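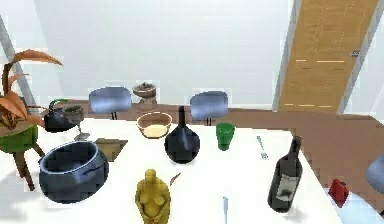 The Long Way to Sell a Kitchen

My aunt left me her house in Custivside, and with it she left me her kitchen, and I want to talk about the kitchen because the rest of the house took me a weekend. The kitchen took until November.

If you've ever emptied a relative's cupboards you know what I mean. A bedroom is clothes and a bed. A kitchen goes back and back. I'd clear one shelf, feel very pleased with myself, and find another shelf behind it with gravy boats on it. She had three gravy boats! I never once saw her make gravy.

My first plan was a yard sale, and I'm going to tell you how that went so you can skip it. I put everything out on the driveway at seven in the morning with little round stickers on, fifty cents here, two dollars there. By noon I'd made $100, almost all of it from one man who wanted the garden tools and only took a casserole dish because I pushed it on him. Then it rained. I carried the whole lot back in, stickers and all, and ate a sandwich standing up.

So I called Mei Begay. Mei runs estate sales out of a storefront on Tanner Street, and she'd sold my neighbor's place the year before. She walked in, opened two cupboards, closed them again and asked if I had coffee. I liked her right away.

"You priced it like you were sorry," she told me, peeling a sticker off a soup pot. "People can smell that."

Her way of doing it is so simple that I was a bit annoyed. Get everything out of the cupboards at once and spread it on the biggest tables you can borrow, so buyers can see it without bending down. Keep pots near other pots, but don't get fussy about it, since people like to dig a little. Wash everything (yes, everything, even the things you're sure will go to the dump). And never, ever sell a lid by itself. Put the lid on something, even if it's a poor fit, or put it in the recycling and move on with your life.

She also made me take out the things I wanted first. I'd been putting that off. I said I didn't want anything, I have a small apartment and a perfectly good set of pans, and she just stood there with her coffee until I went and got the rolling pin. Then the colander. Then a recipe box I hadn't looked inside yet.

That box is where I lost another two weeks. Most of the cards were my aunt's, in her terrible slanted writing, but a few at the back were much older, and one had 1917 on it in brown ink, for a cake with no eggs and hardly any sugar. I've made it twice now. The first one was a brick. For the second I asked Touran Hashemi, who teaches baking at the community college and is much too nice to laugh at me, and she said ovens back then ran by feel and so would I have to. She had me drop the heat and leave it in longer. It came out dark and sticky and a bit like gingerbread, and my cousins ate the whole thing in the car.

Anyway, the sale. Mei ran it over two mornings, indoors this time, with a cash box and a very firm "no" for anyone who turned up early. The Londholm mixing bowls went in the first ten minutes. I'd had those at a dollar each on the driveway, and she got $170 for the set from two sisters who nearly fell out over them. The gravy boats went too, all three to the same woman, and I didn't ask. By the end we'd taken in $1124, less Mei's cut, and what was left fit in the trunk of my car.

I did have one bad moment. A young guy picked up my aunt's old Vovari percolator and I came very close to grabbing it out of his hands. I don't even own a stove it would work on. He told me he'd just moved into his first place and had a chair and a mattress so far, so I threw in the mugs.

The house itself goes on the market in spring. I still drive over now and then to water the lemon tree, and last time I was there I opened a drawer out of habit and found one more lid.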